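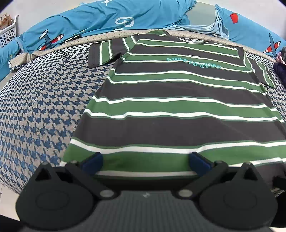
## Section 5: Washing and drying colored clothes with your Kolgate

If you've come straight from Section 4, your machine is level, the hoses are tight and you've run the empty rinse. Great! Now you get to the good part, which is putting real clothes in it.

This section covers everyday cottons and knits: T-shirts, pajamas, kids' clothes, anything with stripes or a print. Towels and bedding have their own cycles and are in Section 6.

### 5.1 Sorting the load

1. Empty every pocket. Tissues are the classic mistake, and they will get into the door seal.
2. Split the pile into whites, lights and darks. Stripes and prints go with whichever color takes up most of the fabric.
3. Turn printed shirts inside out. Lettering lasts so much longer this way, and it takes two seconds per shirt.
4. Close zippers and hooks. Leave buttons open.
5. Set aside anything new and strongly colored for its first wash (see 5.2).

**Note:** A shirt that mixes a dark color with narrow white stripes counts as a dark, but treat it gently. Wash it cold and don't let it sit wet in the drum after the cycle ends.

### 5.2 First wash for new colors

New greens, reds and navy blues can let go of a surprising amount of dye. Test before you trust them:

1. Dampen a hidden spot, such as the inside of the hem.
2. Press a white cloth against it while you count slowly to ten.
3. Look at the cloth. If it's clean, the garment can join a normal load.
4. If there's color on the cloth, wash the garment by itself on **Cold / Quick** and test again.

> **CAUTION:** Never pour bleach on colored fabric, and never mix bleach with vinegar or any cleaner containing ammonia. The fumes are dangerous.

### 5.3 Loading the drum

1. Open the door fully until it clicks into its resting position.
2. Shake out each item and drop it in loosely. Balled-up sleeves don't rinse well.
3. Stop when the drum is three-quarters full. You should be able to fit your hand, turned sideways, between the clothes and the top.
4. Run a finger around the rubber seal to check for trapped socks. Close the door firmly.

Small loads are fine! The Kolgate weighs what you put in and cuts the water to match, so there's no need to save up laundry all week. If you only have one or two heavy pieces, though, add a couple of lighter ones so the drum can balance itself for the spin.

### 5.4 Detergent and cycle

1. Pull out the drawer and fill the middle compartment to the first line. Use the second line only for muddy or greasy clothes.
2. Turn the dial to **Colors**.
3. Press **Temp** until the display shows Cold.
4. Press **Spin** to choose Medium. High is fine for thick cotton, but it sets hard creases in thin knits.
5. Press **Start**. The door locks and the drum turns slowly a few times before any water comes in.

To add a forgotten item, press **Pause** and wait for the lock light to go out. If the light stays on, the water is already too high and the sock will have to wait for next time.

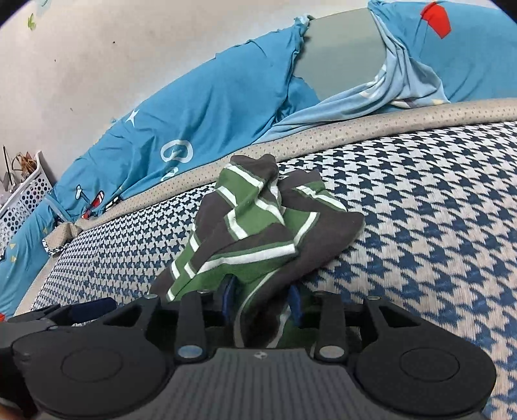 ### 5.5 Taking clothes out

1. Wait for the chime and let the lock release by itself. Don't pull on the handle.
2. Lift the clothes out in small bunches and untangle them over a basket.
3. Give each shirt one good snap, holding it by the hem. I love this step. It takes out most of the wrinkles, and I barely iron anything these days.
4. Leave the door open a few inches so the drum can air out.

> **CAUTION:** If small children or pets live in your home, keep the laundry room door shut whenever the machine door is open. Always check the drum before you start a cycle.

### 5.6 Drying flat or on a line

Line drying is easy on both color and shape. For shirts:

- Hang them upside down, clipped at the side seams near the hem.
- Keep dark colors out of direct sun, or turn them inside out.
- Lay heavy knits flat on a dry towel and pull them gently into shape. Flip them once the top feels dry.

If you own the matching Dalla dryer, choose **Low Heat** and take the shirts out while the seams are still the slightest bit damp. They finish on the hanger in no time.

### 5.7 If something looks wrong

| What you notice | What to try |
|---|---|
| White stripes look tinted | Rewash cold right away. Don't dry first; heat sets the dye. |
| Powder streaks on dark fabric | Use less detergent, or switch to liquid. |
| Clothes come out soaking | Spread the load more evenly and run **Spin** again. |
| Display shows code 231 | The drain filter is blocked. Go to Section 8.2. |
| Shirts feel stiff | Add an extra rinse. Hard water is often the cause. |

**Note:** Replacement drain filters are part number 2527. Rinse the old one first, as most of the time it only needs a good clean under the tap.

Section revised 29 Jan 2026 by Marcus Okafor. Dye test steps checked by Daichi Kikuchi.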